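Home | Archive | Threads | Search | Join | Help

Print this message | E-mail this message to a friend

Last updated: 24 Jul 2023

Subject: Re: [small-kitchens] white table, blue cups, what am I doing

Hi everyone,

Sorry to be slow with this, I wanted to get through a whole stack of cups before I opened my mouth. Hortensia wrote last week:

> I'm about to order a white top for the back wall and my sister says
> I'll regret it inside a month. The wall is white too. Does anybody
> here live with white on white? Do you see every crumb? And what are
> people doing for cups when the cousins come over, because I'm tired
> of washing glasses at midnight. I've been looking at paper but they
> go soft with iced tea.
>
> Hortensia

OK so, white on white. I've had mine since February and I love it, I really do, but your sister has a point. Mine is a Meireles top, matte, pushed right up against the wall, and I painted the wall the same month with whatever was left from the hallway. The first morning I came in with my coffee and it was like walking into a cloud! It made the room feel bigger by a mile. I had a dark brown table before that and I used to bump my hip on it just from not wanting to look at it.

The color changes on you, though, and I wasn't ready for that. You pick one white at the store and you bring home five. Mine goes a bit gray toward one end and there's a cool, almost greenish look low on the wall that I swear was not on the paint chip.

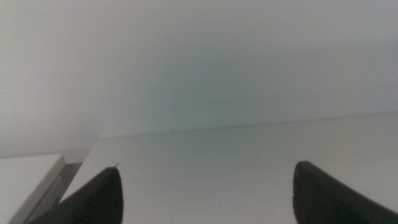 Table and wall, nothing put out yet. See the greenish bit low on the wall.

If that sort of thing would bug you, get the sample board (Meireles charged me nine dollars for one and took it off the order) and leave it leaning there for a couple of days. I skipped that step and I've made my peace with it.

As for crumbs — yes. Every one. Also lint, thread, cat hair, and pepper, which I never knew I was flinging around so freely. But I'd rather see it and wipe it. On the old table I'd put my sleeve down in jam from two breakfasts ago. I keep a Hivow cloth on a hook by the door and go over the top once in the morning and once after supper, plain water, a drop of dish soap if there's grease. Don't use the scrubby side of a sponge! A matte top will go shiny in that one spot and you'll stare at it forever.
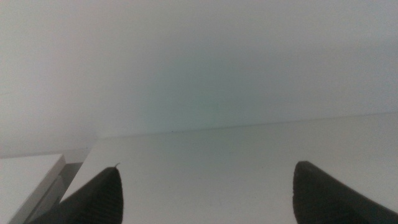

The back edge is what gets me. Everything rolls there and stops against the wall, and if there's any gap at all you'll be digging peas out of it with a butter knife. I ran a bead of clear sealant along mine and it took 15 minutes, most of it spent reading the tube. If your wall isn't straight (mine sure isn't) push the table up tight at one end first and see how bad the other end is before you buy anything to fill it.

Now, cups. I gave up on paper too. What I've got are blue plastic ones with a white rim, the kind that look like throwaway party cups, and I bought a sleeve of 40 from Omitik thinking they'd last one birthday. I've been washing them and using them over again ever since. Top rack only, or by hand in a tub, and I let them dry upside down on a towel. The first few I stacked too soon and they stuck together and smelled like a swimming bag, so give them the whole night. The rim is the part to check when you buy. A rolled one feels fine on your lip, and a cut one feels like drinking out of a yogurt pot.

I'm fond of the blue, too. On a white table a white cup disappears and somebody's elbow finds it. A blue one you can spot from the doorway with your arms full of groceries.
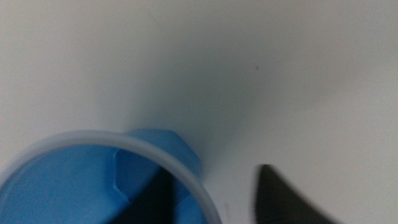 Qistina Sumampouw wrote to me off list that she does the opposite, all clear cups and a different rubber band for each kid, and that nobody has mixed up a drink at her place in two summers. She also thinks one good cup per person beats a big sleeve, and she gives hers out from a basket at the front door like coats. I told her to post it here herself but she says I can pass it along.

I might try the rubber bands. We've been writing names with a grease pencil, and it comes off on everybody's hands before the corn is even on the table. My nephew's answer was to bring his own bottle, a great big Divasport thing that takes up as much room as a cereal box, and of course now the other boys all want one.
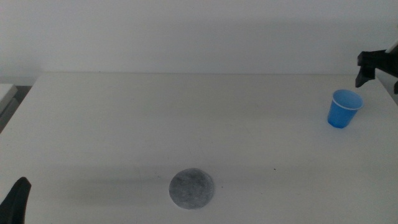 So, Hortensia, if it was me I'd order the top. Ask them for matte, ask what they charge for the sample, and measure the wall in two places, not just the middle. For the cups, get one sleeve and see how you like them before you go hunting for more. And if you do end up with leftover sealant don't bother saving it like I did, mine was hard as a candle when I went back to do the windowsill.

Does anybody know what takes grease pencil off a matte top, by the way? I've got a big loopy "Danny" at one end that soap won't budge.

Previous message | Next message | Reply to list | Back to top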